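Brigitta Prantl
4/22/18

Thread, for anyone who sells anything to a grocery chain. I spent nine years as a sales planner at Siltura and I have opinions on the annual joint business plan. 1/

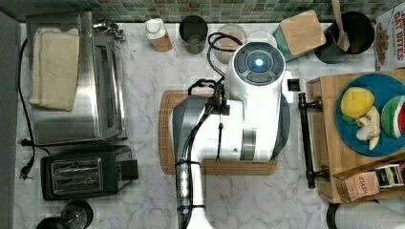

Sutter replied before I got to the second post: "Please say the plan is dead. I have a 70-page one on my desk and the buyer has read the cover."

It isn't dead, Sutter. It's resting in a shared folder. 2/

My first one was for Parnano, the dishwasher tablets. I wrote it over most of August. It had a vision, a shared vision, and a page explaining how the first vision led to the shared one. The buyer asked what the case price was. It was on page 41. 3/

So, what a buyer wants on the first page: what you're changing, when it ships, what it costs her, what comes off the shelf to make room. If you leave out the last one she'll pick for you, and she'll pick something of yours. 4/

Growth targets. Ours used to arrive from upstairs already rounded up. We told one regional chain we'd grow the category faster than the category had ever grown, in stores they were planning to close. They wrote "ambitious" in the margin. I was proud of that for a week. 5/

Store counts! Check them. We once built a whole promotion on 2490 stores. The chain had 1012 that carried our aisle. The rest were gas stations, plus a few pharmacies. I had a very nice chart. 6/

Trade money. Everybody's plan has a line called "strategic investment." The buyer's copy of the same plan calls it "funding." Your finance team calls it something I can't post. Agree on one word before the meeting and write down which month it gets paid. 7/

Stina (different company, much better plans than mine) asks in the replies whether you should bring the insights people along. Yes, one of them. Let them talk for five minutes about shoppers in that chain's own stores. If the slide says "today's consumer," leave it in the car. 8/

And bring whoever handles supply. I've watched a lovely end-cap deal fall over because the extra 300 pallets existed only in the presentation. The supply guy knew. He was at his desk, 40 feet from mine, eating soup. 9/

Someone wants to know about templates. I've used six. They all have a box for "key learnings" and it's always filled in last, by the most junior person, at night. That was me for two years. My key learning was generally "start earlier." 10/

The quarterly review is where the plan goes to be forgiven. Open the old plan, read the promises out loud, say which ones you missed. It's a horrible half hour. I've had buyers be noticeably kinder about a price increase after it, and I've had one who wasn't, so take that for what it's worth. 11/

Sutter is back and wants to know if he can cut his 70 pages down to two. Sure. Keep the long one for your boss, he'll want to see the visions. Send me the two-pager when it's done and I'll tell you where the case price is hiding. 12/12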